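Workshop tips for small drones used over fields

Posted 2023-02-03 by Wilson Ospina

Most of what follows applies to any small mapping drone kept in a farm shop. We fly two of them over 424 acres of corn and beans at Diltorham, and the jobs below get done on the bench between flights. None of them needs special tools.

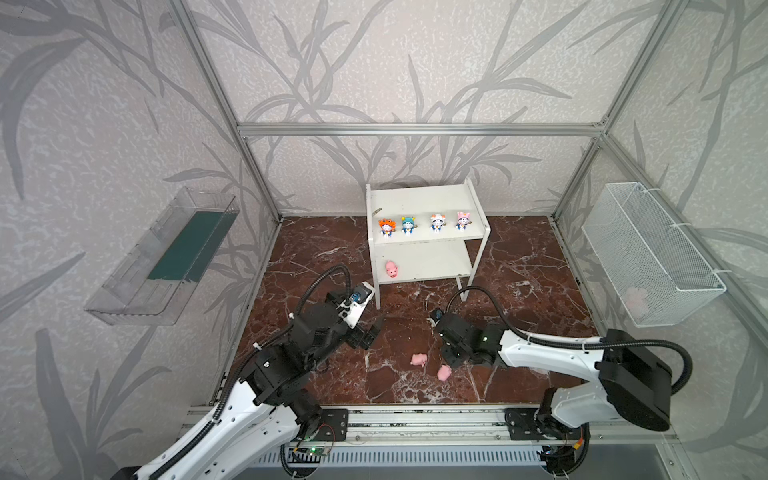
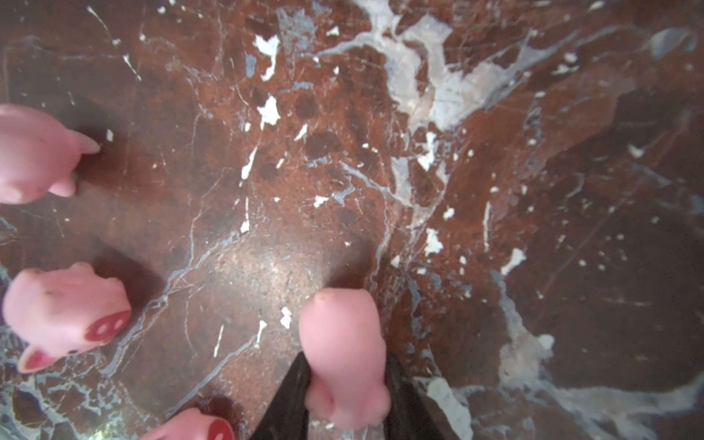
Batteries

Store packs at half charge if they will sit for more than a week. Most chargers have a storage setting that does this for you. Keep them in a metal ammunition box with the rubber seal pulled out, on a concrete floor, away from seed bags and solvents. Do not leave them in the truck in August.

Number every pack with a paint marker and write the date of first use under the number. When a pack swells, even slightly, retire it. A pack that still flies but has puffed at one end is finished — tape over the terminals and take it to a battery drop-off.

Let a warm pack cool before you charge it. Let a cold one come up to room temperature before you fly it.

Propellers

Run a fingernail along both edges of each blade. Any nick you can feel means a new blade. Corn leaves do more damage than people expect, mostly on takeoff from the end rows. Carry a square of plywood or an old rubber mat and take off from that.

Replace blades as a set on each motor. Mixing a new one with a worn one gives vibration, and vibration shows up as soft images along the whole flight line.

Cleaning the camera

Blow first, wipe second. Field dust is mostly fine grit and will scratch the lens cover if you go straight at it with a cloth. A rubber bulb blower is enough. After that, one drop of lens fluid on a microfiber cloth, never on the glass itself.

If you use a multispectral camera, clean the light sensor on top of the aircraft too. It gets forgotten. A film of dust there will throw off the readings for the whole field.

Calibration panel

Keep the gray panel in its case until you need it, and do not touch the face. Ours rides in a Gresura document sleeve that closes with a zipper. Photograph it before and after each flight with your shadow falling away from it.

Memory cards

Use one card per field and label the card case, since the cards are too small to write on. Our last full survey came to 972 images. Copy them to the shop computer before you look at anything, then check that the file count matches. Wipe the card in the aircraft and not on the computer.

Arben Janevski at Horobets names his folders by field, then crop, then flight number. We switched to that last season and it is easier to search.

Ground markers

Bucket lids painted in black and white quarters work well. Pin each one with a landscape staple through the center. Lids blow away in a moderate wind without one.

Bench storage

A shallow drawer lined with foam holds spare blades, screws and the small driver. Put the driver back every time. Thread locker goes in the same drawer, blue only — red will cost you a motor mount.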